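Adari Metal Cream, 80 g tin

$16.00
In stock, ships from Jurance

Add to cart | Save for later | Ask me a question

I've been selling polish of one kind or another since I took over the shop, and this is the tin I keep under my own sink. It's a soft off-white cream, a bit thicker than hand lotion, and it smells like orange peel with a little lamp oil behind it. My sister can't stand the smell. I've grown to like it, and it's gone from the room by the time you've put the rags away.

I started carrying Adari after a customer, Jae-hoon Ra, brought me a half-used tin and asked if I could find him more of it. He restores old stovetop coffee pots (the eight-sided kind, plus a few odd tall ones) and he'd been making that tin last for ages. I tried a dab on the dull kettle behind the counter and ended up doing the whole kettle while he stood there waiting. He still gets the first tin out of every case!

What it's for

Bare metal that has gone dull, gray, yellow or spotty. I use it mostly on aluminum and stainless steel, and it's very good on brass and copper too. Chrome is fine if the chrome is sound. If it's flaking or pitted, the cream will get down into the pits and dry white, and then you'll be out there with a toothpick all evening, which I have done on a set of bicycle fenders and don't want to do again.

It cuts slowly. I like that. Some of the pastes you can get will bring a pan up to a mirror in a minute flat and take the maker's stamp off along with the tarnish. With this one you can stop and look as you go. On a lightly dulled drawer pull I'd expect one pass. On an aluminum pot lid that's been through the dishwasher for years, plan on several, and put the radio on.

What it's not for

Please don't use it on lacquered brass. A lot of newer lamps and door hardware come with a clear coat, and the cream will haze it in patches. Try a drop of water on a hidden spot if you aren't sure, or send me a picture and I'll have a guess.

Silver plate, no. Solid silver, yes, although I'd still steer you toward a proper silver cloth for forks and spoons. Anything gilded, no. Anodized aluminum is the one people forget (colored camping cups, flashlight bodies, most phone stands). The color is a thin layer and you can rub it pale at the corners.

And keep it off the inside of anything you cook in or drink from. The outside of the pot is where it belongs.

A word about brushed finishes

I get more mail about this than anything else, so here goes. A brushed finish is a whole lot of fine scratches all running the same way. If you polish in circles you'll knock the tops off some of the scratches and add new ones going every which way, and you'll end up with a cloudy patch that's shinier than its neighbors. Go with the grain. Long straight strokes, light hand, and lift the cloth at the end of each one. I don't scrub back and forth on a brushed piece, even when I'm in a hurry.

If somebody has already gone at it in circles (a previous owner, let's say, or you, last summer) you can usually bring the grain back with a bit of 400 grit paper wrapped around a flat cork. Straight pulls, one direction, a few drops of water. Then wipe it clean and finish with the cream, using hardly any. It won't look exactly like the factory did it, but you'd have to hold it up to a window to know.

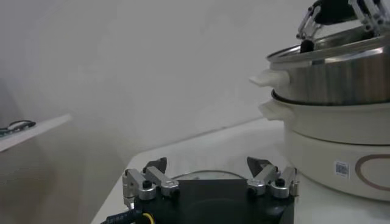
Brushed aluminum, with bright highlights along the rounded edges and small black screw heads.

Edges catch the light first, so they're where your eye goes, and they're also where polish does the most work whether you want it to or not. Your finger presses harder on a corner than on a flat. I wrap the cloth around a scrap of felt for the flats and then do the edges last with whatever's left in the cloth, no fresh cream at all.

Black screws and black hardware need a bit of care as well. Blackened or painted heads can go brown if you rub polish over them. If they come out easily, take them out and drop them in a saucer. If they don't, a dot of masking tape trimmed with a craft knife does the job. I used to skip the tape and just "be careful," and I've bought a lot of replacement screws.

How I use it

Wash the piece first in warm water and dish soap, and dry it all the way. I know that's dull advice but grit under the cloth is where most of the scratches people write to me about come from.

Take a dab the size of a pea on a soft cotton rag. Old T-shirts are perfect, with the seams cut off. Work a small area until the cream turns dark gray, then keep going a little longer. The gray is metal coming off, and you'll see a lot of it on aluminum. Don't wait for it to dry. This is different from car wax, and if you let it sit it gets chalky and stubborn.

Turn the rag to a clean side and buff. If the shine looks greasy, there's still cream on there, so a second clean rag and maybe a tiny bit of warm water with soap will take it off. Then dry it again and leave it alone.

On a coffee pot with flat sides, I do one side at a time, all the way to finished, and go around. Jae-hoon does the whole thing in stages and swears his way is more even. We've stopped discussing it.

How long a tin lasts

Longer than you'd think. The 80 g tin does me most of a year at home, and that's with copper pans hanging where the steam gets at them. If you're doing a whole motorcycle or a boat's worth of fittings, get two, or write to me about the bigger tub. I don't list the tub here because I only bring it in on request, and the lid is a pain.

Keep the lid on tight. If the cream dries out at the edges, stir in a few drops of plain mineral oil and let it stand overnight. I opened one in March that had been lost behind the paint shelf for who knows how long, and it came back just fine that way.

What I'd buy with it

The Brisetti cotton cloths are the nicest I've found, hemmed in a soft thread that doesn't drag. They aren't cheap for what they are (a rag, let's be fair) and an old T-shirt will do the same work. But if you're polishing something you really care about, or giving a tin as a present, they make a nice pair.

I also carry 400 grit paper by the single sheet. Most places make you buy a pack and the rest of it curls up in a drawer. One sheet will do a lot of little jobs if you cut it into strips with old scissors. Don't use your good scissors!

For protection afterward, a thin coat of plain paste wax holds the shine on brass and copper that doesn't get handled much. I don't bother on aluminum. It dulls down so softly that I'd rather just give it another quick rub the next time I'm at the sink with the tin open.

Things people have asked me

Will it take out a deep scratch? No. It'll make the metal around the scratch shinier, and then the scratch shows more. Start with paper if it's deep, or learn to love it.

Does it stain? The cream itself washes out of cotton. The gray stuff doesn't, not fully, so wear something old and put newspaper down. I've got a wooden counter with a gray thumbprint on it that's been there longer than the cash register.

Do I need gloves? I wear thin ones, mostly for my nails. Some folks find it drying on the skin. If you've got a cut on your hand you'll certainly know about it.

Can I use it in a drill with a buffing wheel? You can, on a slow setting, with much less cream than you'd expect. It flings. Do it outside, wear glasses, and stay well clear of brushed surfaces with the wheel, for all the reasons I went on about up there.

Is it the same as the old yellow tin? I'm told the recipe hasn't changed and only the label did. I've used both and couldn't tell you which was which with my eyes shut, though the old tin did have a better lid.

The details

Size: 80 g
Color: off-white
Scent: orange peel, a little oily
Good on: bare aluminum, stainless steel, brass, copper, sound chrome
Keep off: lacquered, anodized, gilded or silver-plated pieces, painted parts, the insides of cookware
Store: lid tight, away from the stove and from kids and pets

Shipping and returns

I pack orders in the afternoon, so anything that comes in before noon usually goes out the same day. Tins travel in a paper sleeve with the lid taped down. If yours turns up dented but closed, it's fine to use, but write to me anyway and I'll knock something off your next one. Unopened tins can come back any time. Opened ones I can't resell, but if you tried it and hated it, tell me what you were polishing and we'll work something out.

If you've got a piece you're unsure about, send a picture in daylight with the flash off, and let me know whether it's been polished before and with what. I answer in the evenings, after I've closed up and had something to eat.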